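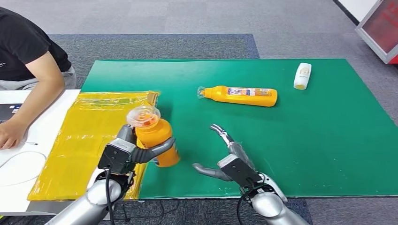 Cover the table and leave it covered

I have been told off twice this month for the state of my table, once by my sister-in-law and once by a man who'd only come to read the meter, and I'd like to put the case for the defence. I cover my tables. I cover them in mats and sheets and whatever shiny plastic I can get my hands on, and I leave the covers on, all week, visitors or no visitors. I think more people should do it, and I think the fashion for the bare, beautiful tabletop has made a lot of us slightly miserable.

You know the sort of table I mean. It's in all the magazines. Pale, wiped, with one bowl on it (and nothing in the bowl, you'll notice). My friend Aparecida Vieira bought one from Fagundes two years ago and I have never once seen her put a mug down on it without looking worried first. She cuts out her sewing patterns on the bedroom floor now. On her knees! With a perfectly good table downstairs!

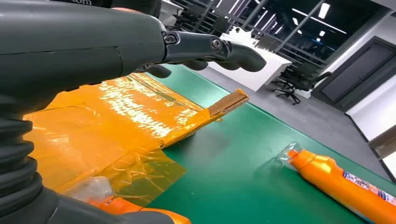
Heloísa Bastos
Columnist, Home and Workroom

A table is for doing things on, and things that get done on tables are sticky, scratchy, leaky or sharp. So you can either spend your life protecting the table by not using it, or you can throw something over it and get on. I went over to the second camp in my first flat in Karnden, where the landlord had itemised every ring and scratch in the furniture on a typed list, and I've been there for 16 years since.

The mat is the easy bit to argue for. A big flat green one, dull as a school dining hall, does wonders for a working table. Small things show up on it. An orange bottle lying on its side on green is about as hard to lose as a bottle can be, and I say that as someone who can lose a pair of scissors while holding them. It picks up scuffs and I couldn't care less, that's its job.

Plastic is where I lose people. I do see why. It creases. It catches every ceiling light going and throws it straight back at you, and once it's crumpled it never lies properly flat again, however much you stroke it. If it's one of those yellow or amber ones it makes the whole room look like the inside of a boiled sweet. I love it, I'm afraid. I like the colour, I like the way the green comes through where it's thin, and I like that I can be as clumsy as I please on top of it. Nelu Voicu, who shares the workroom with me on Mondays, calls it "your custard". He has his half white and plain, with his wires trailing all over it, and he has the cheek to call mine the messy end.

Now, the serious objection, and it came up more than any other when I mentioned all this at the Berkham household fair in November. Isn't it just more plastic? Well, yes, if you treat it as throwaway. I've no patience with people who lay out fresh film every time they glue a handle back on and then bin the lot. Mine gets shaken, wiped, rolled up, unrolled and used again until it splits, and even then the decent bits go under the paint pots. I've had one sheet going for three years. Set that against a solid oak top being sanded and re-oiled every spring and I'm not sure I come out of it so badly, though I admit I haven't done the sums and I'd be nervous of anybody who said they had.

The other objection is that it looks as if you've never finished. Shahram Akbari put it to me quite crossly: a covered table, he said, is a table that's waiting for something, and he can't relax near it. I've thought about that a fair bit. He's right that it looks unfinished. I find I like a room that looks as if somebody's coming back to it after lunch. My grandmother's kitchen was like that, oilcloth on the table from one year's end to the next, and I never saw the wood underneath until we came to sell the house. It was lovely wood, too. There was an argument over who'd have it.

I'll give some ground. Clear it off for a birthday. Take the plastic up if there's a toddler about, obviously, and don't leave loose scraps lying under the edges where they can get forgotten (I'm bad at this one). And if you really do own a table that makes you happy just to look at, then look at it, and buy a second, horrible one to work on. Mine cost £16 from a house clearance on the Idon road, one leg's a bit short, and I'm told there's a very nice veneer on it somewhere.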